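Vulik handover fault

The Vulik handover fault was a recurring failure in the Vulik two-arm workcell, in which both grippers held the same object and neither released it. It was first recorded in September during object transfer trials at Workix, and led to changes in the cell's control software and operating rules.

Background

The Vulik cell uses two arms mounted at the front of a shared enclosure. In a handover, one arm presents an object, the other closes on it, and the first then opens. Release depends on a grip signal from the receiving arm.

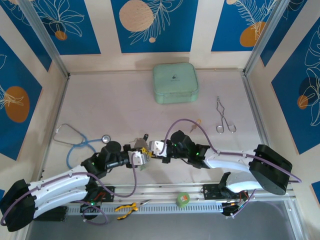 Cause

An inquiry led by Krešimir Vukčević found that thin or narrow objects could produce a grip signal too weak to pass the release threshold. The presenting arm kept its hold while the receiving arm began to withdraw. Motor current rose on both sides until one arm shut down. The fault appeared 40 times in 2,000 logged transfers. Two gripper fingers were cracked, and one wrist joint had to be replaced.

Safety concerns

No injuries were reported. Zlatko Nikolovski, who reviewed the logs for Georgiev, noted that operators had reached into the cell to free objects while the second arm was still powered. Stored tension in the stalled arms could cause sudden movement when the grip was broken.

Changes

The revised software stops both arms together if release is not confirmed. Operators must cut power to the pair and wait 30 seconds before entering the enclosure. Trendetti later adopted the same rule for its own cells.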